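Notebook, Monday, picking up after lunch

Still on the nightly import into the Kuroda database. The claim in the Plidine release notes is that batching the inserts makes the job "dramatically faster." No numbers given, which is usually a bad sign, so I ran it myself against the Fenville copy of the orders table.

Old way, one row at a time with a commit after each: 470 seconds. New way, batches of 1,000: 401 seconds. That is faster. I would not call it dramatic, and I only have one run of each so far, so I would not call it proven either. 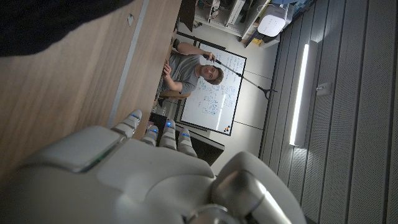 My first suspicion is the trigger on the orders table. It fires for every row whatever the batch size, and it does its own lookup into the customer table. If most of the time goes there, then batching the inserts only trims the edges. The query plan for the lookup shows a full scan. Somebody dropped the index in September during the cleanup and I can't find a note saying why. Before putting it back I want to know if something else depended on it being gone — slow writes on the customer side, maybe.

Second suspicion is the cache. The old-way run went first, on a freshly restarted server, and the new-way run got the benefit of warm pages. Should have swapped the order. Will swap it.

Also checked the error handling while I was in there. With batches, one bad row throws out the whole batch unless you ask it to save the exceptions, and the sample script from Esora doesn't ask. I fed it 2 rows with a null customer id, in separate batches. Both batches vanished and the job still reported success. The old script at least logged the bad rows and kept going. I'm not shipping a "faster" job that loses good rows without a word.

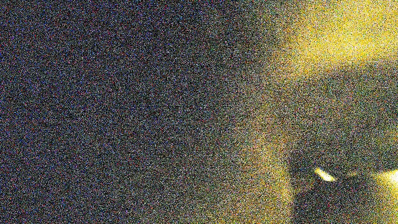
2 min read

3:40 pm. Turned on saved exceptions and reran with the same bad rows. Now both land in the error table and the rest load. Run time not recorded, I forgot to set timing on. Redo.

Still to do:
restart the server before every run, old and new
three runs each way, alternating
one run each with the trigger disabled (test copy only!)
ask whoever owns the customer table about the index
try a smaller batch, I don't believe the default was picked with any care

Leaving the old job scheduled for tonight.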